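Plivwood Finger Pad Set for Hand-Held Grippers
Product no. 571
Sold by Pramitz, made in the Lévesque workshop

The Plivwood set is a pair of replacement pads for two-finger hand-held grippers. It is meant for teams who record handling work on household objects and who must follow a written practice for the condition of their tools. The pads are black and soft, with a matte surface, and they fit flat fingers of the Wedarex type.

What is in the pack
2 finger pads, black
8 adhesive strips
1 cleaning cloth
1 condition sheet, printed on both sides

Before first use
Clean the bare finger with the cloth and let it dry. Put the strips on the finger, not on the pad. Press the pad for 90 seconds and leave the tool alone overnight. We have received pads back which were used after one hour, and almost all of them had moved at the corner.

Inspection rules
These rules come from our own condition sheet. They do not replace the safety standard which applies at your site. If your site rule is stricter, please follow the site rule.

1. Look at both pads at the beginning of each session. A pad with a cut or a lifted edge must be changed.
2. Always change the two pads together. One new pad and one old pad do not close evenly, and the object turns in the grip.
3. Dust and lint are allowed up to the level shown on the sheet. Above this level, wipe with a damp cloth. Do not use alcohol.
4. Write the number of grips on the sheet. After 300 grips on metal objects the pads must be checked by a second person — also when they look good.
5. Keep the pad away from open wire ends. Wire baskets and racks are permitted, but approach from above and leave space between the finger and the wall.

About rule 5
Many customers ask us about this one. A cup standing close to the wall of a basket leaves very little room for the finger, and the rim of the basket can rub the back side of the pad. Mélanie MacLeod, who wrote the sheet, recommends to open the gripper fully before going down, and to put one finger inside the basket only if it can go straight down. If it can not, move the basket first.

Storage
Store flat, in the closed pack, away from sunlight. Pads opened in June or later in the summer should be used within the same season — heat makes the strips weak.

Ordering
Single packs and workshop boxes are available. For workshop boxes please tell us the width of your finger, measured at the tip. Extra condition sheets are free with every order and can be copied inside your company.

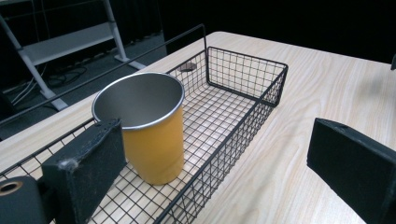 Returns are accepted for unopened packs only. If a pad came loose although the steps were followed, send us the filled sheet together with the pad, and we will replace the full set.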